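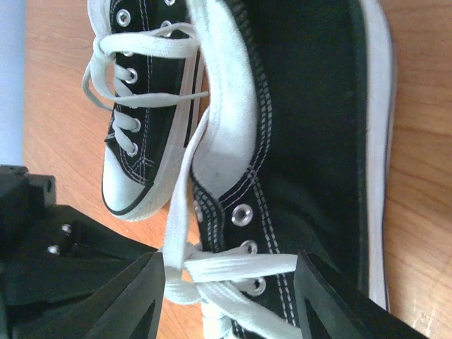

Sunlow lacing cell

The Sunlow lacing cell is a two-arm robot workstation for handling shoelaces on canvas footwear. It was developed by Hviid and is kept at the Harnholm test hall, where it is used for trials of knot tying and untying. The article below covers its setup and upkeep.

Layout

Two arms are mounted on opposite sides of a table with a wood surface. Each arm ends in a two-finger gripper and has a small camera at the wrist, aimed along the fingers. Black-and-white canvas sneakers with flat white laces are the standard workpiece. Shoes lie directly on the table with no clamp or last, so their position varies from one trial to the next.

Flat lace is harder to grip than round cord. It folds on itself near the knot, and a loop lying across dark canvas may be pressed down by a finger before it is pinched. Both grippers often work close to the same knot, and finger clearance is the main limit on how the arms are placed.

Setup

Arm bases are bolted down and checked for level first. The wrist cameras are then calibrated with a printed target placed at 8 positions on the table. A run is accepted when both arms report the same target point within the limit set in the Atell controller.

Grip force is set last. The usual starting value is 20 percent of the controller range, raised in small steps until a single lace strand holds under a light pull. Values above 55 percent flatten the lace and mark the fingertips. Arm speed near the shoe is held low during this step – the full speed setting is restored only after a dry run with the shoes removed.

Maintenance

Fingertips are wiped after each session to remove lint. Finger screws are checked for tightness every 200 cycles, as a loose finger shifts the grip point and shows up as missed pinches on one side only. Worn fingers are replaced in pairs, and grip force is set again afterward.

Camera windows are cleaned with a dry cloth. Calibration is repeated after any collision, finger change or movement of the table.

Revision

The current setup procedure is dated 2023-09-20. It replaced an earlier version in which the arms were calibrated separately.

See also
Cable handling
Robot end effector
Hand-eye calibration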